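Home Blog About Days Out Archive Search

Sep 18, 2022
Posted by the Drirar blog

I've been wanting to see one of these things do some actual housework for ages, so when Clistura put up a notice saying they were running an open day I had my name down before I'd even checked whether I was free. (I wasn't. I moved the dentist.)

If you haven't come across them, Clistura are a small outfit who work on getting robots to tidy up in ordinary homes. They have a project called Mancuso, which as far as I could gather is the name for the whole tidying routine: find the rubbish, pick up the rubbish, put the rubbish where rubbish goes. Sounds like nothing, doesn't it? I thought so too, and then I spent an afternoon watching it and came home with a lot more respect for my own hands.

Getting there was a bit of a faff. The train to Wukport was late, the bus from the station goes everywhere except where you want it to, and I ended up walking the last bit with a map on my phone and a cereal bar for lunch. The tickets were free but you had to book, and there were 300 places across the weekend in small groups so that everyone could get a decent look. Mine had 13 people in it, which was just about the limit for standing in a living room without treading on each other.

Because yes, it was a living room! I'd pictured a lab, or one of those exhibition halls with carpet tiles and a rope. Instead we were let into a flat with big patterned sofas and a glass-fronted cabinet and a table polished up like a conker, very much the sort of place where my gran would have told me to take my shoes off. I loved it. It made the whole thing feel less like a trade show and more like being round at somebody's house while the cleaning gets done.

We had a short talk first, then we got to see what the robot sees, through the little cameras down by its grippers. That was my favourite part by miles. You stop looking at the machine and start looking at the job.

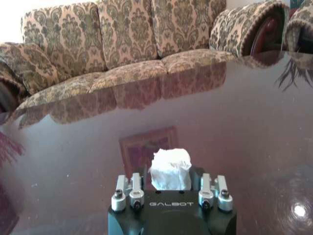
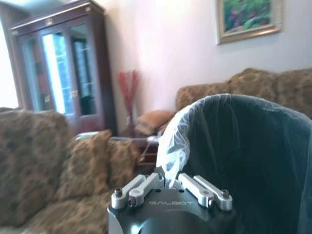
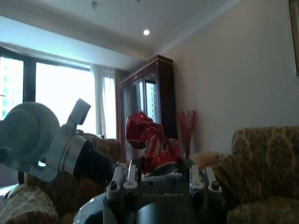 The Drirar blog

So, the tissue. I would have bet money on the tissue being the easy one. It's a scrunched-up tissue, a toddler can manage it. But the chap giving the talk explained that soft things are the worst, as they change shape the moment you touch them, and the robot can't go by what it looked like a second ago. Squeeze too little and you drop it, squeeze too much and you've got a different tissue from the one you started with. And then there's that table. Look at the shine on it! You can see the sofa in it upside down. I asked if reflections were a nuisance and got a very heartfelt yes. Imagine reaching for something and having to work out which bits of the room are real.

The red wrapper was the crowd pleaser, mainly because we all recognised the problem. Crinkly, shiny, never the same shape twice. There was a lively discussion at the back about whether crisp packets or sweet wrappers would be harder, and I'm afraid I was one of the people having it. (Crisp packets. They unfold when you let go of them. I will not be taking questions.)

But the bin bag! I hadn't expected to have feelings about a bin bag. In the middle picture it's got a fold of the thin white plastic pinched between its fingertips, right by the rim of the bin, and if you've ever stood in your kitchen rubbing the top of a new bag trying to find the opening, you'll know why I was impressed. I asked how many goes they'd had at bags in general and was told they were on attempt number 836. They keep a tally. I went a bit quiet after that, thinking about how quickly I give up on things.

I did have a few grumbles, to be fair. It's slow. I know everyone says that about robots and I know it's slow for good reasons, but there were moments when I had to sit on my hands to stop myself leaning over and just doing it. The question session was too short as well, and got swallowed by one gentleman who wanted to talk about lawnmowers. And I'd have liked somewhere to get a cup of tea that wasn't a machine in the corridor with only oxtail soup left in it.

The other thing I kept thinking about was who it's for. There was a woman in our group whose hands are bad with arthritis, and she asked much better questions than I did: could it get something from under a chair, could it take the bag out of the bin when full and tie it, would it mind a dog. The answers were not yet, not yet, and a long pause. I liked them for not fudging it. I've been to demos where everything is always coming next year, and this wasn't one of those.

I asked about price, obviously, and got a smile and no number. Fair enough.

What I did come away with was a leaflet, a pen, and a mild obsession with watching how I pick things up. I did the recycling when I got in and caught myself narrating it. Thumb and two fingers for the yoghurt lid. Whole hand for the newspaper. A sort of scoop for the teabag that I don't think I could explain to anybody, let alone a computer.

They're planning another open day later on and there's a mailing list you can join at the door. When I signed up I was number 198, so I suppose there's a fair few of us who want to see somebody else do the tidying. If you go, wear comfy shoes, take your own flask, and try to get a place near the front. And if anyone knows a bus to that end of Wukport that doesn't go round the retail park twice, please leave me a comment.

Next post will be the allotment one I keep promising. The beans have gone over but the squashes are doing something very odd and I'd like opinions.

Older post Newer post

Contact | © 2022 Drirar | Back to top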